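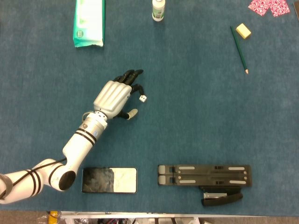 Re: [stodow-list] Colour of the hall chairs

Toon Bakker wrote:
> The Aravena quote covers 228 chairs in grey only.
> Can we live with grey?

Grey is fine by me. I rang Irow as well and they can do navy, but delivery is 18 weeks and we need them before the January concert. The old ones can go to the Pullatero centre, who will take any with sound legs. Please check the row clips fit, as the last lot were 5 mm out.

Cheers,
Marg

Comments

kev_t: Grey shows less dust. Go with it.

Lindsay: Do they stack on the existing trolleys?

Marg: Yes, 19 to a trolley.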